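The Long Life of a Toy Kitchen

By Kathleen Keane

My brother-in-law, Declan Tully, still has the toy saucepan he was given when he was four. It lives on a shelf in his real kitchen in Prelham, between the pepper mill and a jar of bay leaves, and if you pick it up he will tell you about the soup he used to make in it, which was mostly gravel. I have heard about the gravel soup many times. I bring it up because I have spent a good part of this year asking people about the play food they grew up with, and almost everyone had a soup of their own to tell me about.

It began in August, when I was clearing out my daughter's old room and found the kitchen box at the back of the closet. I had meant to pass it along to a neighbor without opening it. Instead I sat down on the rug and stayed there until supper, turning over plates the size of my palm and remembering the long, slow breakfasts I had been served at six in the morning by a very strict waitress in pajamas — no talking, no second helpings, and a bill at the end.

What struck me, once I started looking in stores and at friends' houses, is how little the basics change. The colors have drifted, certainly. My own set was all tomato red and mustard yellow, and the pieces I see now lean toward lavender and teal and a soft, leafy green. But there is still a plate and a bowl, and there is still, thank goodness, a banana.

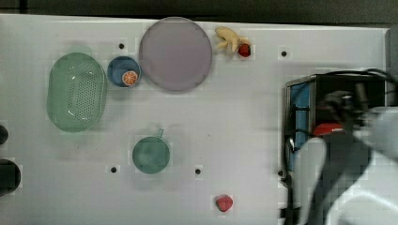
Fruit first, then the dishes: a strawberry and banana beside a lavender plate, with an orange slice already in its bowl.

Ciarán Ó Súilleabháin has run a small toy library out of the old bank building for longer than he cares to say, and he has 94 families on his books. When I asked him what goes out most often, I expected him to name the trains. He took me instead to the shelf where the kitchen things are kept and pulled down a colander. Children love a colander, he told me, and they will wash the same strawberry all afternoon if you let them. He is less fond of the big boxed sets. "You get 55 pieces and they play with the same handful," he said. "Give them a bowl and something to put in it, and leave them alone for a while."

I tried this on my friend Rüdiger Wunderlich's grandson, who is three and had come to stay for the week. I put out a few dishes and some fruit on the low table by the window and went back to my coffee. He spent a long time deciding where the orange belonged. It went on a plate, then under the plate, then into my shoe, and finally it was handed to me with great ceremony as a hamburger. I said it was the best I had ever had, and I was sent another.

If you are putting together a little kitchen for someone this winter, I would start small. A cup, a bowl, a plate with a bit of a rim to it, and a basket that can be a sink one day and a shopping cart the next. Choose fruit that a child already knows from the breakfast table, in pieces large enough to be safe for the smallest person in the house. Secondhand is fine, and a sinkful of warm soapy water will bring most of it back to life.

As for my daughter's box, it never did get to the neighbor. She is 31 now and came by to look through it, and she took home the teapot and one plate. The rest is under my stairs, where small visitors seem to find it without being told.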